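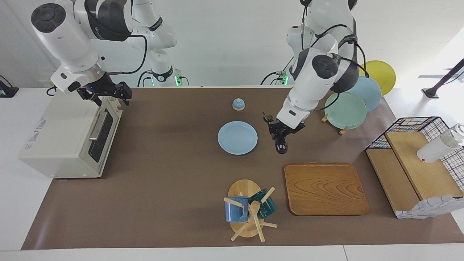 Small Appliances and the Farport Repair Program

Patricio Paredes has managed the household goods program at the Farport Reuse Centre for two years. In that time the centre has accepted over 1023 small appliances, of which 900 were returned to use.

"Most of what reaches us has a minor fault," Mr. Paredes said. "A worn cord, a loose knob, a crumb tray that was never emptied. People are often surprised by how little labour is involved."

Aiguo Xu, who oversees electrical testing, noted that toaster ovens and kettles make up much of the intake. "Every item is tested before it goes on the shelf," she said. "If it fails, we keep the parts and recycle the remainder."

The centre will extend its Monday hours in August. Asked whether demand would justify the change, Mr. Paredes pointed to a waiting list of 19 households. "They have been patient with us," he said. "We would like to see them served before the fall."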